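Gripper fingers losing height after a few hundred cycles — thread in Small Cells and Bench Arms

Started by agustina_b

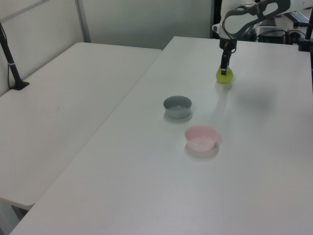
Hello all, and sorry in advance for the length of this, I do go on a bit. We have a bench cell at the Trolthorpe workshop with one arm, one two-finger gripper and a pick-and-place routine that moves small rounded pieces between bowls. It runs beautifully when I first set it up. I teach the pick height with the fingertips a hair above the table, press go, put the kettle on, and everything is lovely. Then by about cycle 150 the tips are brushing the tabletop, and by 300 I can hear them tick against it on the way down. Nothing has been knocked, as far as I can tell, and I've been through the mounting bolts twice with the torque wrench.

I re-teach the height and off we go again, good as gold, until it creeps back. The controller logs code 211 now and then, which the Rizk manual lists under "position tolerance, tool" and then says no more about. I'd be so grateful for any ideas before I start taking the wrist to bits!

Agustina Barrientos

Reply from copperkettle

Welcome Agustina, and never apologise for detail, we spend half our lives here begging people for more of it. My money is on warm-up. A cold arm and a warm arm are not quite the same length, and if you teach the height first thing in the morning you are teaching a cold arm. Try running it empty for half an hour before you teach, then see whether the creep has gone or at least got smaller. We had exactly this on our Ostusano cell and I wasted a good week on bolts too.

Reply from mill_lane_pete

I'd gently disagree with copperkettle there. Warm-up drift is real, but it settles. What she describes sounds as though it carries on getting worse between 150 and 300, and then goes back to behaving after a re-teach, when the arm is presumably still warm. I'd look at the fingers themselves. If they're held on with the little clamp screws, they can slide down in their slots a tiny amount with every close, and you'd never see it by eye. Put a pencil line across the finger and the gripper body and have a look after a long run.

Reply from copperkettle

She doesn't say how long she leaves it between runs though, Pete. If the re-teach happens the next morning then we're back to a cold arm. Agustina, which is it?

Reply from agustina_b

Oh, that's a very fair question and I should have said. A bit of both, I'm afraid. Sometimes I re-teach straight away because I'm cross with it, and sometimes I leave it overnight and come back in a better mood. I'll do the pencil line this afternoon, as it costs nothing, and the warm-up tomorrow.

Reply from hattie_w

While you're at it, do check the tables. If your arm is bolted to one and you taught your reference point on the one beside it, any little shuffle between the two goes straight into your numbers. We butted two benches together at Dendberg and they wandered apart over a month with people leaning on them. I put a joining plate underneath in May and have had no trouble from that quarter. It won't explain the height by itself unless a foot is sinking, but a spirit level takes two minutes.

Reply from mill_lane_pete

Good shout, Hattie. I'd still do the pencil first.

Reply from agustina_b

Well, I owe Pete a cup of tea! Left the pencil lines on for a full run and one finger had crept down by the thickness of the line, the other one hardly at all. The screws on that side felt tight to the key but there was a smear of oil under the clamp, which I suspect was me being generous when I serviced the slides. Cleaned both faces with alcohol, dried them off, put the screws back with a dab of the low-strength thread lock and left it to cure before running anything.

It has now done 1419 cycles without a tick. I also did copperkettle's warm-up before teaching, and there was a small change in height from that as well, much less than the finger but I could measure it with feeler gauges. So I'm keeping the half hour in my start-up notes. Code 211 has turned up once since, so perhaps that's a separate matter.

Reply from copperkettle

Happy to take second place. I'd still keep an eye on that 211, mind — if it comes up during the close and not the move, have a look at the finger cable where it bends at the wrist.

Reply from agustina_b

Will do, and I'll start a new thread if it comes back. Hattie, the level says the bench is fine but I'm ordering a joining plate anyway. What size did you use?

Reply from hattie_w

Just a flat steel offcut with four holes, nothing clever. I'll measure it when I'm next in and post it for you.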